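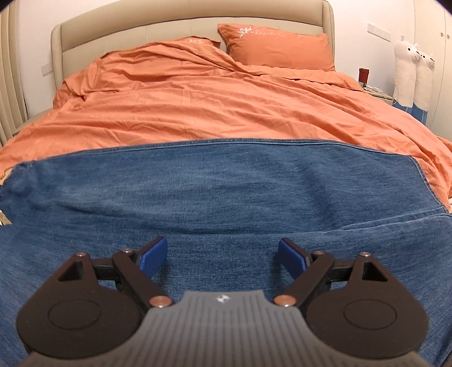 Open gripper above a denim blanket on a bed. Wokex 2 estimates the fold lines of a cloth before choosing a grasp point.

11 May 2023

Stomov releases Wokex 2, a perception and planning package for cloth handling

Stomov has released Wokex 2, the second major version of its software for grasping, folding and moving textiles with parallel-jaw grippers. The release replaces the single-view segmentation step of the first version with a layer model, and adds a grasp planner that works from cloth edges and seams.

The earlier version treated a garment or blanket as one flat region. That was adequate on a bare table but gave poor grasp points on bedding, where the item and the surface under it are both soft and both creased. Wokex 2 keeps a separate estimate for each visible layer and marks places where the order of layers is uncertain. The planner avoids those places unless no other grasp is within reach.

"Most of the work went into telling a hem from a crease," said Špela Karagiannis, who leads perception at Stomov. "Both show up as a thin line with a shadow next to it. The new model looks at stitching and at how the line ends, and it reports a confidence for each."

Changes to control are smaller. Finger opening is now set from the estimated number of layers, and the approach angle can be limited per task. Where two grippers are used, a shared clock keeps their trajectories aligned, and either side can pause the other – a feature requested by users who fold heavier fabrics such as denim.

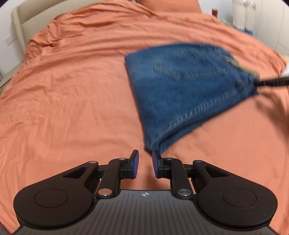

Folded jeans being moved across an orange sheet. The seams and the outline of the back pocket are among the features used by the layer model.

Wokex 2 was tested on 36 types of household textile, with 200 trials for each type. The test scripts and the trial logs are included in the package. Results for knitted items remain weaker than for woven ones, and the release notes list stretch fabrics as unsupported.

The package includes Petek, a desktop tool for replaying recorded trials. Petek shows the layer estimate, the candidate grasps and the planner's choice on one timeline, and can export any section as a regression test.

"We wanted a failed grasp to become a test the same afternoon," said Costel Lazarević, tooling engineer. "In the old workflow that meant writing a script by hand."

Configuration files from the first version can be converted with the supplied command-line tool. Camera calibration must be repeated. Support for knitted items is planned for December.

Wokex 2 is available now to existing licence holders at no extra charge.

Press contact: Anouk Van Damme, Stomov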